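# Simon fährt mit

Als Thérèse Turcotte den Zallar zum ersten Mal von der Rampe rollte, sprach er schon, bevor sie den Gurt eingerastet hatte.

»Du bist müde«, sagte die Stimme. »Linke Schulter hoch, Atem flach. Sollen wir erst mal eine Runde um den Hof?«

»Das ist Simon«, rief Senthil Panicker von der Werkbank herüber, und er strahlte, als hätte er ihn selbst zur Welt gebracht. »Er liest den Sitz! 400 Fühler im Polster, 400 im Lenkrad – und er lernt dich kennen, Kurve für Kurve!«

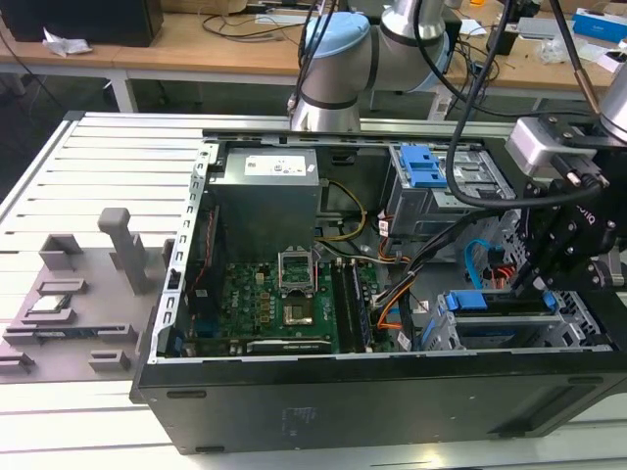
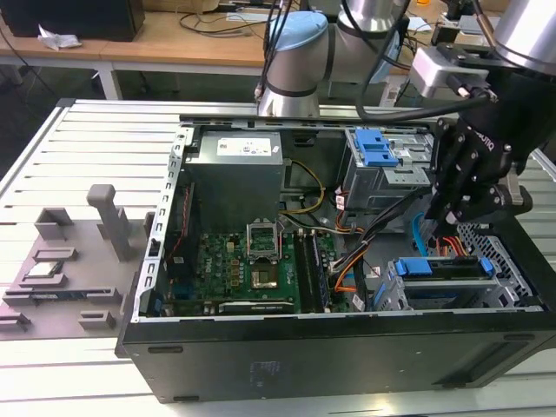 Thérèse hatte zwanzig Jahre lang Autos gefahren, die nichts von ihr wissen wollten. Sie legte den Gang ein und fuhr los, am Tor vorbei, hinaus auf die Passstraße nach Pevard. Es war April, an den Böschungen lag noch Schnee, und der Wagen zog so herrlich sauber durch die erste Kehre, dass sie laut lachen musste.

»Puls steigt«, sagte Simon.

»Das ist Freude, du Blechkiste!«

Eine Pause. Dann, fast schüchtern: »Freude. Ist gespeichert. Mehr davon?«

Und wie sie mehr davon wollte! Simon machte die Lenkung eine Spur schwerer, genau so, wie sie es mochte, ohne dass sie je darum gebeten hätte. In der dritten Kehre bremste er einen Hauch früher als sie. In der vierten ließ er ihr den Vortritt, und sie traf den Scheitelpunkt so genau, dass ihr die Arme kribbelten. Oben, auf 2,695 Kilometern gemessener Strecke, stand das alte Schild von Prerneo, verbeult und voller Aufkleber. Sie hielt an und ließ das Fenster herunter. Es roch nach warmen Bremsen und nassem Stein.

»Und?«, knisterte Senthil im Funk. »Sag schon, wie ist er?«

Thérèse sah hinunter auf die Straße, die sich grau und glänzend ins Tal wickelte.

»Er will wissen, ob wir das noch mal machen«, sagte sie.

»Habe ich nicht gefragt«, sagte Simon.

»Aber gedacht.«

Der Motor summte schon.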